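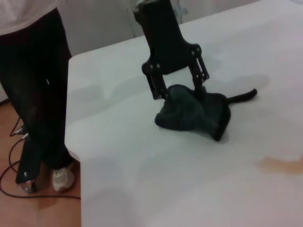
Fig. 4. Crumpled dark green cloth on a white table.

4. Setting up and using the steam press

This section covers the Monley Clusel table-top steam press from unpacking to the end of the first pressing session. Read section 2 (Safety) before you start. Cleaning and descaling are in section 5.

4.1 Choosing a place for the press

1. Choose a firm, level table that stands at normal working height. The table must take the weight of the press and the extra force when the handle is pulled down.
2. Leave at least 300 mm clear behind the press so that the lid can open fully and steam can escape.
3. Leave room on both sides for the parts of the garment that are not being pressed. A bed sheet or a long curtain needs more room than a shirt.
4. Check that the mains lead reaches the socket without being stretched across a walkway.

Caution: Do not place the press directly below a shelf or wall cupboard. Steam will lift veneer and soften paint over time.

Caution: Plastic tablecloths and vinyl covers can mark if they are left under the feet of the press. Remove them first.

Note: A pale table makes it easier to see loose threads, pins and marks on dark fabric before it goes into the press. If your table is dark, lay a white sheet over the area where you prepare the garments.

4.2 Fitting the board cover

The press is packed with the felt pad in place and the cotton cover folded separately.

1. Make sure the press is unplugged and cold.
2. Lift the lid until it clicks in the open position.
3. Smooth the felt pad flat with your hand. It should reach the edge of the board all the way round.
4. Lay the cotton cover over the pad with the seam underneath and the drawstring at the back.
5. Pull the drawstring evenly from both ends and tie it in a bow. Tuck the ends under the board.
6. Close the lid and open it again. If the cover has moved, loosen the drawstring and start again from step 4.

A new cover slackens slightly after the first few sessions. Tighten it once when this happens. Wash the cover by itself before using it with white fabrics if it has been in storage.

4.3 Filling the tank

The tank holds 900 ml. Tap water can be used in soft water areas. In hard water areas use half tap water and half demineralised water.

1. Press the tank release and slide the tank out to the right.
2. Open the rubber stopper and fill to the MAX line. Do not fill while the tank is in the press.
3. Close the stopper, wipe the outside of the tank and slide it back until it clicks.

Caution: Do not add scent, starch, vinegar or fabric conditioner to the tank. They block the steam vents and the damage is not covered by the guarantee.

Note: Water collected from a tumble dryer contains fluff and should not be used, even if it looks clear.

4.4 Switching on for the first time

1. Connect the press to a 230 V earthed socket. Do not use a multi-way adaptor.
2. Open the lid and turn the dial to the lowest setting.
3. Press the power switch. The amber light comes on while the plate is heating and goes out when the set temperature is reached.
4. Turn the dial to the highest setting and wait for the amber light to go out again.
5. Press the steam button several times with the lid open. Keep your face and hands well back.
6. Place a clean piece of old cotton on the board, close the lid and press steam again. Repeat with a dry part of the cotton until no marks appear on it.

There may be a faint smell during the first heating, and a few white specks may come from the vents. Both should stop within the first session. If they do not, switch off and contact the service desk.

4.5 Preparing fabrics

Good preparation saves a second pressing. Work through these steps for every item, including small ones such as napkins and headscarves.

1. Read the care label. If the label says do not iron, do not use the press.
2. Empty the pockets. Undo buttons and zips.
3. Remove brooches, pins and badges. Turn metal buckles away from the plate or cover them with a pressing cloth.
4. Shake the item out and smooth it by hand. Anything that has been left in a heap will have creases running in several directions, and these should be opened out before heat is applied.
5. Lay straps, ties and sashes flat and away from the main part of the fabric. A strap trapped underneath will leave its outline on the top layer.
6. Sort the items by temperature and start with the coolest.

Dark fabrics, and any fabric with a sheen, should be pressed on the reverse side. If you must press the right side, use a pressing cloth. Once a dark fabric has been scorched shiny it seldom recovers fully.

Velvet, corduroy and other pile fabrics should be steamed with the lid held just clear of the surface. Do not lock the lid down on them.

4.6 Temperature settings

Setting 1 - acetate, acrylic, nylon. No steam.
Setting 2 - polyester, silk, viscose. Light steam with a pressing cloth.
Setting 3 - wool and wool mixtures. Steam with a pressing cloth.
Setting 4 - cotton. Full steam.
Setting 5 - linen. Full steam, or spray with water first.

For mixed fabrics use the setting for the more delicate fibre. If there is no label, try setting 1 on an inside seam and go up one setting at a time.

Caution: After turning the dial down, wait for the plate to cool. Going from setting 5 to setting 2 takes several minutes, and the amber light does not come on while the plate is cooling.

4.7 Pressing

1. Lay the item on the board in a single layer where possible. For trousers, match the seams and press one leg at a time.
2. Smooth from the middle towards the edges.
3. Lower the lid with both hands on the handle. Do not let go until it touches the board.
4. Press the steam button once for light fabrics and two or three times for heavy cotton or linen.
5. Pull the handle down until it locks. Hold for the time you need, normally a few seconds.
6. Release the handle and raise the lid fully.
7. Move the fabric along and repeat. Overlap each section slightly with the last one so that no line is left between them.
8. Hang the item up or lay it flat until it is cool. Fabric folded while warm will crease again along the fold.

If the lid stays locked for longer than 19 seconds the alarm sounds and the plate switches off. Raise the lid to cancel the alarm. The plate then heats again by itself.

Note: Shirts are quickest in this order: collar, cuffs, sleeves, yoke, back, fronts. Press the collar from the points inwards.

Note: The board is wider at the left than at the right. Use the narrow end for sleeves and children's clothes. Left-handed users may find it easier to stand at the back of the table and feed the fabric the other way, provided the lead is out of reach.

4.8 Refilling during use

The blue light flashes when the tank is nearly empty. You can go on pressing without steam, or refill as follows.

1. Raise the lid and switch off at the power switch.
2. Remove the tank, fill it as in 4.3 and put it back.
3. Switch on and wait for the amber light to go out.
4. Press the steam button twice with the lid open. The pump may be noisy until the water reaches it.

4.9 Finishing and storing

1. Turn the dial to the lowest setting, switch off and unplug.
2. Empty the tank. Water left in it will turn stale.
3. Leave the lid open until the plate is cold.
4. Close the lid, fasten the side catch and wind the lead loosely round the two hooks at the back.

The press may be stored upright on its rear feet. Do not carry it by the handle unless the side catch is fastened.

4.10 Common faults when setting up

No steam - tank not pushed fully home, or dial at setting 1. Check both, then press the steam button several times to prime the pump.

Water drips on to the fabric - plate not hot enough for steam. Wait for the amber light to go out. If dripping goes on at setting 4 or 5, descale as described in section 5.

Lid will not lock - too many layers on the board. Take the item out and refold it. Thick quilts and padded coats cannot be pressed.

Brown marks - starch or detergent left in the fabric, or the press needs descaling. Rinse the item again before it is pressed.

Cover wrinkles - drawstring loose. See 4.2.

Replacement covers, felt pads and stoppers can be ordered from Lappalainen in Unenero. Ask for Amra Grgić at the parts desk and give the model name printed under the tank. The desk is open on Saturday until noon, except in September.

Continue with section 5, Cleaning and descaling.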